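Ticket 51 - Tray carrying, dining room, Grunby site
Opened: 2/6/18
Status: Open, waiting for reply from Massawe support
Priority: Medium
Product: Massawe carrier, two arms, floor version

Problem as reported

The carrier can take a tray from the counter and hold it. It can also drive with the tray when the floor is free. But when there are drinking glasses on the tray, it stops before the turn of the walkway and shows the message "load not confirmed". After this it does not continue until a person presses the release button. The staff then carry the tray by hand, and this is the work we wanted to save.

I was asked to find out if the fault is in our settings or if the machine is simply not able to do this job yet. I write down all steps, also those which gave no result.

What I checked first

1. Software version is the newest one offered to us. No update is waiting.
2. Battery was full at the start of each run.
3. Gripper pads cleaned with a damp cloth, then dried. No change.
4. Tray weight entered again in the menu. The old value was for the plastic tray, so this was our mistake. I corrected it. The message still comes.

Runs with the carrier

I made 40 runs from the counter to the booths. With an empty tray there was no stop. With white coffee cups on the tray the carrier stopped two times, both times at the turn. With clear glasses it stopped in most of the runs. I did not write down every one of these in the first hour, so I do not give a number for it.

My first idea was vibration, but I stood next to the tray and the glasses did not move more than the cups. So now I think the camera loses the glasses. Through a clear glass one sees the wood of the tray, and the tray is also shiny. The floor is polished and shows the ceiling lights again as bright spots. For a person this is no difficulty. For the carrier it may look as if the load is gone, or as if there is something in the way.

To compare, the same job was done by hand, with two glasses on the wooden tray, one with a little water and one that looks empty.
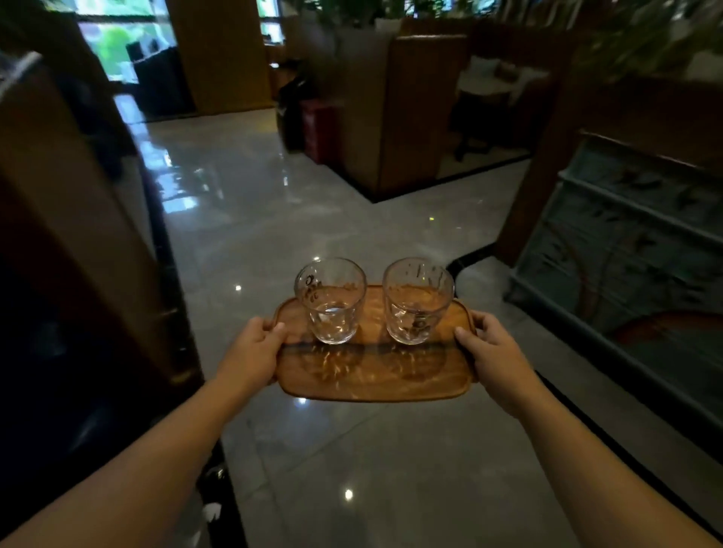 Statport Workplace Automation - Field Support

When a person does it, both hands are on the short sides of the tray, the thumb on top of the rim and the fingers around it. The carrier holds the tray in nearly the same way, so I do not see the grip as the main cause. A person also does not need to look at the glasses all the time. He feels in the hands if something slides, and he can look at the walkway. The carrier has force sensors in the wrists, but in this version they are used only for picking up and putting down. During driving it trusts the camera alone. I found this on page 3 of the service notes and I ask Massawe to confirm it.

Changes tried

a) Light above the walkway reduced by half. Fewer stops, but the guests' side becomes too dark. Light was put back.

b) Dark rubber mat on the tray. This helped the most. Only one stop in the whole afternoon. The mat must be washed often and the kitchen does not like it very much.

c) Speed lowered to the slowest step. No difference in stops, and each trip takes about double the time.

d) Load check switched off in the menu. The carrier then drives without stopping, but I did not leave it so. If a glass falls it would continue to drive. Please do not use this setting when guests are in the room.

Note on the Rurkitz unit

The question came if the Rurkitz unit from the laundry could do this work instead. I looked at it. It has one arm and a flat shelf, so it can bring the glasses but it can not set the tray on a table. It was not tested with water.

Present situation

Cups and plates: the carrier may be used, with a person in the room.
Clear glasses: by hand, or with the dark mat on the tray.
Clearing of tables: by hand. The carrier can not decide if a glass is finished or not, and this was never promised to us.

Questions to Massawe

- Can the wrist sensors be used for the load check during driving?
- Is there a setting for shiny floors? The menu has "matte" and "carpet" only.
- Will a mat be offered that fits the tray with rounded corners? Ours is cut with scissors.

The log files are attached to the ticket. The next visit is planned for July, but I can come earlier if a new version is sent before.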